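Learning from Demonstration, Unit 8
Collecting Examples on the Kitchen Counter
Notes prepared by Iraís Sandoval; revised by Ettore Valentini

8.1 What counts as an example

In this unit an example is one complete recording of one task, from the start signal to the stop signal, together with its text instruction and a success label. A recording with no instruction is not an example. A recording with an instruction written afterward by someone who did not operate the arm is an example of lower grade and is marked B in the Keltum log.

The policy we train in Unit 9 copies the operator. It has no other source of information about the task. Hesitation, overshoot and odd wrist angles are learned along with the useful motion, so the quality of the set depends mostly on what happens before the start signal.

8.2 Scene setup

Every session begins with a scene sheet. The sheet names the task objects, the other objects on the counter, and the starting pose of the arm. Drawer position is written as open, part open or closed.
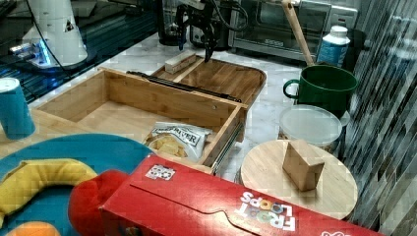 Task objects and distractors are listed separately. A task object is anything named in the instruction. A distractor is anything else within reach, and a set recorded without distractors tends to fail as soon as the counter is used normally. Large printed packaging is useful here: the red Froot Loops box lying across the front is a strong distractor in color and in size, while the small block on the rear tray of the drawer unit is close in tone to the bamboo under it. Instructions must also settle ambiguity. With a second light brown block on the round cutting board, "pick up the block" is not acceptable. Write "pick up the block on the drawer unit" or "pick up the block on the round board."

Distractors are moved between examples and swapped between sessions. Do not move them while recording. If an object falls or is bumped, finish the motion, label the example as disturbed, and reset.

8.3 Operating the arm

Move at a steady pace. Pause only where the task calls for it – before closing the jaws and before opening them. A pause in free space teaches the policy to stop in free space, and a policy that stops there may never start again.

Approach from above unless the sheet says otherwise. Close the jaws fully on the object and lift it clear before moving sideways. For placement, lower the object until it is just above the surface, hold, then complete the descent. Releasing from a height is labeled as a failure even when the object lands in the right place.

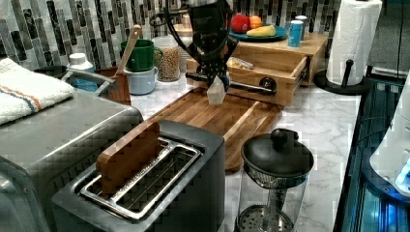

Figure 8.2. Block held upright in the jaws, lower end just above the cutting board.

The hold before final descent should be visible in the gripper height trace as a short flat segment. Solís (course notes, Unit 6) gives the method for finding it automatically. Where the segment is missing, check the video before rejecting the example.

8.4 Labels and rejection

Use one of the following labels.
Success: the instruction is satisfied at the stop signal.
Failure: it is not.
Disturbed: an object outside the task moved.
Void: recording fault, wrong instruction, or operator error before first contact.

Failures are kept. They are left out of the copying set but are needed for the success classifier in Unit 10. Void recordings are deleted at the end of the session.

The April set holds 1147 examples over 14 scene sheets. Each was labeled by 2 readers working apart, and disagreements went to Citlali Maldonado for a final label. Most disagreements concerned objects resting partly on the edge of the target.

8.5 Exercises

1. Write a scene sheet for a drawer-closing task. Include one distractor that resembles the task object in color and one that does not.
2. Using the Jamthorpe viewer, find three examples with no flat segment before release. State for each whether you would keep it, and under which label.
3. Rewrite these instructions so that each names a single object and a single target: "put it on the board"; "clear the tray"; "move the cup over."

Hand in on paper or through the course page. Exercise 2 requires a viewer account; request one from Melquiades Varela.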